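4.2 Simulated workcell

Before anything was bolted down in the Tuominen shared workshop, the two-arm cell was modeled in simulation. Grasp approaches were tested there in 241 episodes, with arm base positions fixed throughout. Eleven episodes were discarded for controller faults. The tabletop was given a plain brown finish to simplify segmentation of the tray and bin (Figure 3).

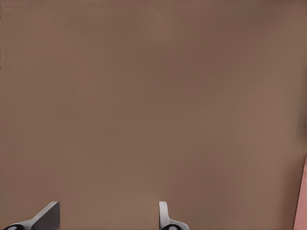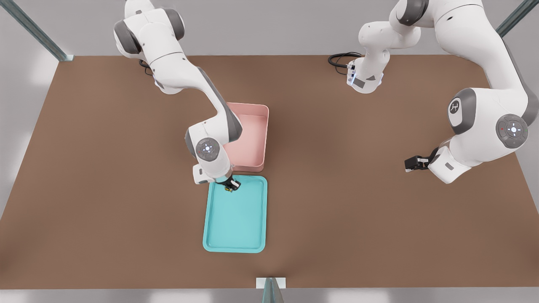
Figure 3. Renders of the simulated cell: close view with open gripper fingers (first); both arms, turquoise tray and pink bin (second).

In an open comment on the preprint, Flilness objected that a uniform surface makes the task easier than any real bench would, and asked for runs on scratched and stained textures. We accept the point. A further 100 episodes with randomized textures are reported in Section 5; the controller was not retuned for them.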